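Comparing Two Hand-Held Grippers on Soft Goods
Apr 1, 2023

Since December I have been responsible for evaluating hand-held grippers on household fabrics. The evaluation covers two units, the Gustar and the Pleser, each carried by the operator and fitted with the same wrist camera. My colleague Tadeusz Zalewska prepared the protocol, and I have followed it with one change, noted below.

To date we have logged 914 grasps. Of these, 81 were rejected during review, most of them for motion blur. The remainder were divided between the two units and scored on three points: whether the fingertips closed on a single layer of cloth, whether the cloth stayed held through a lift, and whether the camera kept both fingertips in view.

Results by unit

The Gustar closes with less effort and is the more comfortable of the two over a long session. Its weakness is thin cotton. The fingertips are smooth, and pillowcases in particular tended to slide out during the lift. We fitted the softer Rula tips halfway through the work and repeated 38 of the failed grasps. Most of these held on the second attempt.

The Pleser has a stiffer trigger and a narrower opening. It performed well on knitwear and poorly on folded towels, where the fingers would not open wide enough to reach past the fold. Operators reported tired hands after over 18 minutes of continuous use, and the schedule now includes a break before that point.

The change to the protocol concerns lighting. The original text called for drawn curtains at all times. I have allowed daylight, with the exposure of the camera locked at the start of each session. Mr. Zalewska has reviewed this and agreed to it, provided that the daylight sessions are reported separately.

The controller

Both units were recorded through the Karppinen controller. It dropped its connection twice, on each occasion when the cable was bent sharply at the wrist. A short strain relief has been added and the fault has not returned.

Bedroom sessions

Work has moved from the bench to furnished rooms. Garments are laid out on the bed, and the operator approaches each one from its lower end. A gray knitted sweatshirt is one of the test items, set on a pink sheet with other clothing left on the bed.

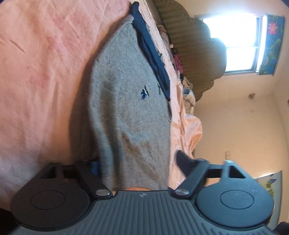
Remaining work

The towel grasps must be repeated with the wider finger set, which has been ordered. Scores for the daylight sessions will be posted on this page once review is complete. Readers who wish to receive the scoring sheet may request it through the contact form.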